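Rekitz Puertas
Paquete de simulación para manipulación bimanual móvil

Referencia: RKZ-14
Fabricante: Juvura
Licencia: por puesto, investigación y docencia
Última revisión de la ficha: 24/05/2024

Rekitz Puertas reúne interiores simulados, políticas de partida y herramientas de evaluación para robots móviles de dos brazos que tienen que abrir una puerta. El método de entrenamiento lo desarrolló Ataberk Akyol en el laboratorio Bustamante y se distribuye con el código completo.

Contenido del paquete
14 interiores con puertas de distinto tirador y sentido de apertura
1.764 episodios teleoperados en simulación
3 políticas entrenadas, con sus pesos
Conector para el planificador Clakport

Método
La política se entrena por imitación y después se ajusta con refuerzo. En cada episodio se sortean las texturas de paredes y suelos, la luz y la inclinación de la cámara de a bordo. La geometría de la puerta no cambia dentro de un mismo interior - solo su aspecto.

Resultados
En interiores no vistos, la política ajustada completa 49 puntos porcentuales más de aperturas que la entrenada solo por imitación. Los fallos que quedan se concentran en el agarre del tirador.
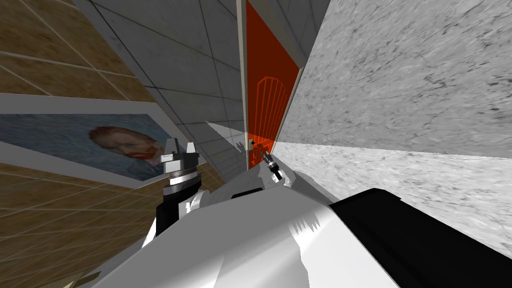
La inclinación de cámara es el parámetro que más pesa en el ajuste. Con valores altos, las paredes y el suelo quedan en diagonales muy pronunciadas y la política debe localizar el tirador sin apoyarse en la vertical. Con la pinza orientada hacia el tirador oscuro de la puerta rojo anaranjada, el otro brazo tapa una esquina del cuadro de la pared izquierda; estos solapes se conservan en las observaciones de entrenamiento. El mármol y los paneles de aspecto de madera pertenecen al juego de texturas básico.

Requisitos
Linux, GPU con soporte de trazado de rayos. No incluye robot físico.

Soporte
Maximiliano Casado, integración y licencias. La próxima ampliación de interiores está prevista para marzo y será gratuita para las licencias en vigor.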